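I'd read the write-up from the Pritatbridge group twice before I called, and I still had the same dumb question. Why phone cases?

"Because everybody thinks they're easy," the lead researcher told me, laughing. "You pop one on with your thumbs while you're talking to somebody. Try explaining to a machine what your thumbs just did!"

We got onto grip right away. The obvious way to pick up a case is to squeeze the two long sides, but a soft case just folds up on you. So one of the holds they teach puts a finger through the camera cutout and the other against the outside edge.

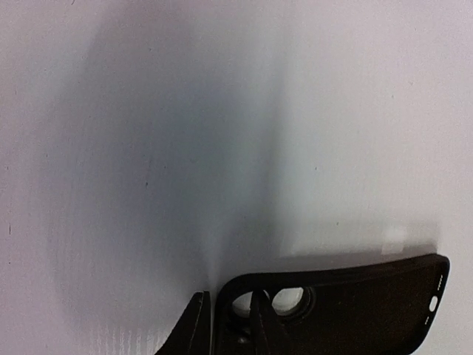
Felten Lab for Two-Handed Manipulation, Pritatbridge

"I was against it, I'll admit that," she said. "I thought we'd snag on the rim every time." They tried it in February anyway, and she came around pretty fast (her students, I gather, still bring it up).

The method is called Plundadon. A person steers both arms through the job, over and over, and the system learns from the recordings. They gathered 1,534 of those, and it took three people to do it. I asked if that was boring. "Oh, so boring," she said. "But you get weirdly good at it."

What surprised me was how much she wanted to talk about clear cases.

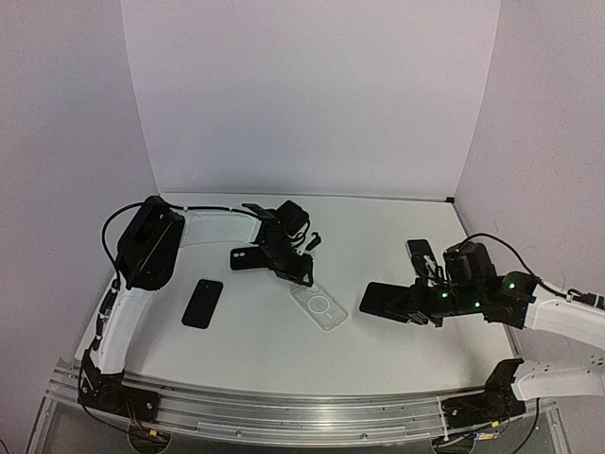 The group's score with them was 63 percent, well behind the black ones, and she didn't try to dress that up. "Clear plastic on a white table is mean. I'd have trouble with it myself before coffee." They've gone back and forth on switching to a darker tabletop, and she's voting no, on the grounds that people's kitchens come in every color.

Next up is a version called Fahmy, which should need far fewer recordings for each new case shape. She's hoping for four months of work. Her students told her to double it.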